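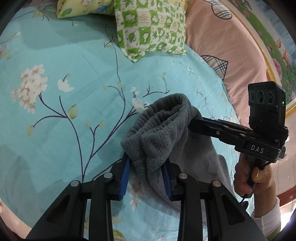

*Grey knit on the flowery blue sheet.*

I have been meaning to write up our stay in Burna since we got back, and as it is now the week of packing for the next trip I thought I had better get on with it before the two run together in my head (they always do, and then I tell people there was a lovely bakery in one village when it was in quite another).

So, Burna. We took a cottage for 5 nights at the end of August, up the lane behind the harbour, and I am still thinking about the kitchen window. You stand at the sink and the whole bay is there in front of you, with the little ferry going back and forth to Nustlow and the gulls following it. I have never been so willing to wash up. The cottage is called Kwok, painted in white letters on a bit of slate by the gate, and the folder of house notes says only that it was already called that when the present owners bought it. I rather liked not knowing.

It sleeps four, though I would say four people who are fond of each other. The front bedroom has a proper double bed and a window seat, and the back one has twin beds under the slope of the roof, where anybody tall will learn to get up sideways. The bathroom is downstairs, past the kitchen, and the stairs are steep, so do bear that in mind if you are up in the night. The water was always hot and the towels were thick, and there was a basket of logs by the stove with a note saying to help ourselves, which we did on all but one evening. August, yes, I know, but that wind comes straight in off the water and I lived in my woollies after tea.

We paid £340 for the lot, booked late after somebody else had dropped out, and I thought that very fair indeed. I gather it is a good deal more in July when the schools have broken up. Linen was included, but bring your own tea towels as there were two and one of them was more hole than towel.

Getting there is a bit of a performance. The train goes as far as Wostton and then you want the number 22 bus, which leaves from the far side of the station car park and not from the stop right outside, where we stood quite happily for half an hour looking at the wrong timetable. The bus takes its time – it goes round by every farm gate, I think – but it drops you at the top of the lane and the driver will wait while you get your cases off. If you are driving, the cottage has one parking space and it is a tight one, between the wall and a very large fuchsia.

Food! There is a small shop on the harbour that has milk, bread, eggs, tinned things and surprisingly good cheese, and it shuts at 4, so don't dawdle on the beach and then expect to buy your supper. We got caught out on the first day and ate crackers and the sandwiches left over from the train. The pub does meals every evening except Tuesday. I had the crab twice and would have had it a third time if they hadn't run out. There is also a van that sells chips by the slipway when it feels like it, and I never did work out its hours.

The beach is shingle at the top and sand lower down, so it is much nicer once the tide is well out. We walked along it to the point most mornings and came back over the fields, a good long loop with one nasty stile near the end. On the clearest day we took the ferry over to Nustlow and had a look round the old chapel and the gardens, then ate cake on a bench with our coats on and came home on the last boat, very windswept and pleased with ourselves. You pay on board, and they only took cash when we went.

Would I go back? I have already looked at dates for the spring. I'd like the back bedroom next time, low ceiling and all, for the sound of the stream that runs down behind the house, and I'd bring slippers for those slate floors. And a decent bread knife, come to think of it, as theirs wouldn't have cut butter.

If any of you have stayed on the Nustlow side, do leave me a comment, I'd love to know whether it is quieter over there and whether the shop by the jetty is open out of season.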